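April, notebook, bench room. Afternoon, started 2:40

Blue table again. Flowers at the back edge this time, yellow and white with a lot of green. Order came in under 2587, same slip as the vases for the Gorton job, so don't bill it twice. Somebody please fix the slip book.

Things to get through before the Becerra pickup:
stems recut, all of them, on the slant
buckets rinsed and turned over
blue cover wiped (pollen!! lilies last month left orange all over it, took two goes w/ the tape and it still shows under the lamp)
bags off the table or at least all to one side

Stem length. Tried 40 cm for the tall ones, too long for the squat vases, they lean. Took them down a hand and it sat better. Keep the long ones for Prorkumham, their lobby vase is deep and swallows anything short. Write length on the bucket tape, not on the lid, lids get swaped.

Water: half the food packet per bucket was plenty. Full packet went cloudy by morning, last month, and the white ones browned at the edge. Don't know if it was the packet or the bucket not being clean. Try again w/ a scrubbed bucket and only change the one thing.

Shelf on the left is a mess. Tape box 636 is the narrow green, box 111 is the wide, labels are wrong way round on the front so look inside. Wide is no good for grids, covers half the mouth of the vase. Narrow only.

4:15. Felix vases are still in the crate, unwrap over the blue cover so the chips show up. Two had rough lips last delivery. Run a damp cloth round the rim, if it snags put it back in the crate mouth down.

Side note, greens first then the yellow, white last. Doing it the other way the white gets knocked about and bruises. Also keep one side of the table clear for reaching across, sleeves drag through the loose stems otherwise.

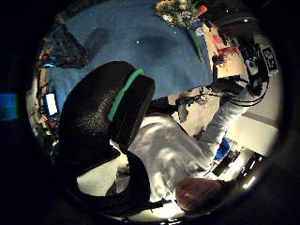
Can the flowers stay out on the table overnight?
Only in water and away from the window side, with the heat turned down; loose stems go in the cold room before lockup.

5:50. Stopped at the greens. Left to do: whites, cards, ribbon (the flat one, the wired one is all used up). Becerra wants the cards tied on, no picks. Floor needs sweeping, leaf bits under the shelf too. Order more narrow tape.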